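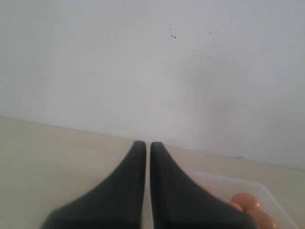
How do I stop Brunance rerouting every connector when I add one shape to a drawing? Mine has 282 shapes and each change moves the lot.

Set Routing to Manual on the page, then lock the layer holding the finished connectors. New lines still route on their own layer.
Rimantas Eglītis

Manual routing is lost if you open the file in an older release — check the file format first.
Tihomir Janevski

I just draw the lines by hand. Slow above 10 shapes, but they stay put.
Jaanus Rätsep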